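**Unit 4. Planning the purchase of hand-held grippers**

Read before Friday. Bring a calculator.

Many students begin the budget with the robot arm. In this unit we begin with the tool that the person holds, and with the small parts which are easy to forget in the first order.

### 4.1 What goes on the list

A working station for one operator needs two grippers, left and right. Please write each of these on its own line:

- gripper body
- marker cube with printed patterns
- cables
- shoulder strap or harness
- small display unit
- spare inner faces

The desk and the things on it come from another budget, so do not include them.

### 4.2 Worked case

The Dulach workshop asked two suppliers for a price. Unovari offered one gripper for 486 dollars, cube included. Ginetti offered a lower price, but the cube and the cables were sold separately, and the delivery time was not written in the offer.

With Unovari, the pair costs 972 dollars. The workshop had a limit of 1000 dollars for the first station. After the pair, only 28 dollars are left, and one set of spare inner faces costs 49. The plan is therefore over the limit by 21 dollars before we have even looked at the strap.

Exercise: write a half-page request to raise the limit. Say which lines can wait until June and which lines cannot.

### 4.3 Running costs

Put the spare parts in the yearly plan also, as a separate line. In the Dulach plan this line was 78 dollars per station, and it was missing from the first version. 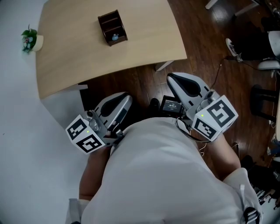
Hjalti Vídalín remarked after reading these notes that he would order one complete station first, use it for a month, and only then ask for a price on the others, because the second list is always longer than the first.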